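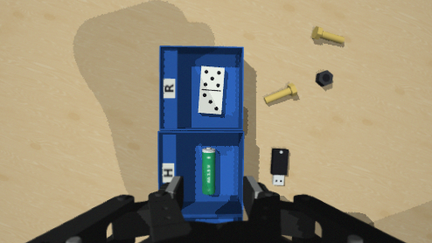 図6.1 木目の面と青い容器を真上から見たCG。容器の内側に明るい部分と暗い部分がある。

第6章 陰影と影

執筆担当:Houda El Idrissi

6.1 本章の範囲

前章では、物体表面の一点に入射した光がどの方向へどれだけ反射されるかを、反射モデルとして定式化した。そこでは光源と着目点の間に遮蔽物がないことを暗黙に仮定していた。本章ではこの仮定を外し、遮蔽の判定と、それに伴う明るさの分布を扱う。

日本語の「かげ」には二つの現象が含まれる。一つは面の向きによって生じる明暗であり、本書では陰影(shade)と呼ぶ。もう一つは光が他の物体または同じ物体の別の部分に遮られて生じる暗部であり、影(shadow)と呼ぶ。影のうち、ある物体が別の面に落とすものを投影影、物体自身の表面に生じるものを自己影という。容器の内壁が底面に落とす影は、容器全体を一つの物体とみなせば自己影に、壁と底を別の形状データとして持つ場合は投影影に分類される。両者の区別は実装上の便宜によるもので、物理的な差はない。

読者は、ベクトルの内積と外積、同次座標による座標変換、第5章の拡散反射モデルを既知とする。積分は6.5節以降で用いる。

6.2 光源の種類と影の輪郭

影の輪郭は光源の幾何学的な大きさで決まる。点光源と平行光源では、着目点から光源が見えるか見えないかの二値しかなく、輪郭は鋭い。面積をもつ光源では、光源の一部だけが見える領域が生じる。光源がまったく見えない領域を本影、一部が見える領域を半影という。

遮蔽物の縁から受光面までの距離をd、光源から遮蔽物の縁までの距離をD、光源の直径をsとする。光源と受光面が平行であるとき、半影の幅wは相似から次式で与えられる。

w = s・d/D (6.1)

式(6.1)より、遮蔽物が受光面に接している箇所では半影の幅は0となり、離れるにつれて広がる。床に立つ脚の影が接地点の近くで鋭く、先へいくほどぼけるのはこのためである。
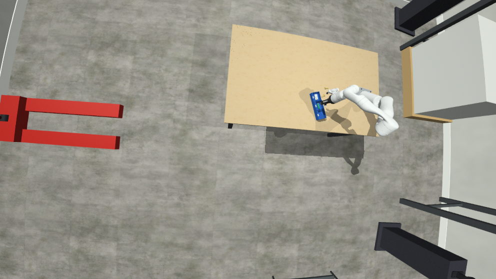

図6.2 灰色のタイル床に落ちたテーブルの影(CG)。影は天板の下方からやや右へ伸びている。

6.3 平面への投影

受光面が一枚の平面に限られる場合、影の形状は行列一つで求められる。平面を n・x + c = 0、平行光の進行方向を l とすると、点 p の影 p' は

p' = p − ((n・p + c)/(n・l)) l (6.2)

となる。分母が0となるのは光が平面と平行な場合で、影は定まらない。分母が0に近いときは影が極端に長くなり、数値誤差も拡大するため、実装では下限値を設けて計算を打ち切る。

式(6.2)は計算量が小さい反面、次の制約をもつ。受光面が曲面や段差を含む場合には適用できない。受光面の端を越えた部分は別途切り取る必要がある。また、投影した多角形が床と同一平面上に重なるため、奥行き比較の結果が画素ごとに不安定になる。最後の問題には、影の多角形を法線方向へ微小量だけずらす方法か、ステンシルバッファを用いる方法で対処する。

6.4 遮蔽判定の計算量

任意形状の受光面を扱うには、着目点から光源へ向かう線分が他の形状と交差するかを調べる。この線分をシャドウレイという。三角形の数をN、着目点の数をM、光源1個あたりの標本数をKとすると、総当たりの交差判定は光源1個につきNMK回となる。

演習用の形状データ「Clisulel」は1363個の三角形からなる。画素数を200×200とし、すべての画素が着目点をもつとすれば、点光源1個に対する判定回数は5452万回である。面光源の標本数を41に増やすと、回数はそのまま41倍になる。第9章で述べる階層構造を導入すれば、線分1本あたりの判定は対数程度の増加に抑えられることが多い。

シャドウレイでは最も近い交点を求める必要がない。光源までの区間に交点が一つ見つかった時点で探索を終了してよい。半透明の物体を含む場合はこの限りでなく、透過率を順に乗じていく。

用語
本影、半影、投影影、自己影、シャドウレイ

予備課題
(1) 直径20cmの円形光源が遮蔽物の縁から2m離れている。縁から受光面までが50cmのとき、式(6.1)により半影の幅を求めよ。
(2) 式(6.2)を4行4列の同次変換行列として書き下せ。
(3) 点光源の場合について、式(6.2)に相当する式を導け。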